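A caixa no meio da sala

Leio muitos conselhos sobre arrumação e quase todos começam por comprar caixas novas. Eu discordo. Vivo em Portugal há 23 meses e a minha primeira caixa foi de fruta, de cartão, aberta. Ponho-a no chão, onde estão as coisas pequenas, e encho-a devagar. A roupa na poltrona pode esperar; um isqueiro no tapete de brincar não pode. Por isso penso que se deve começar pelo chão, e sempre pelo que uma criança alcança.

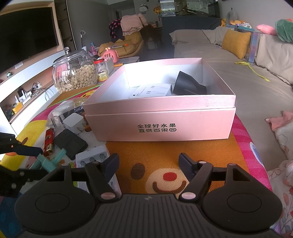 E depois da caixa?

Depois decide-se, sem pressa, o que fica na sala.

Kristine Malabanan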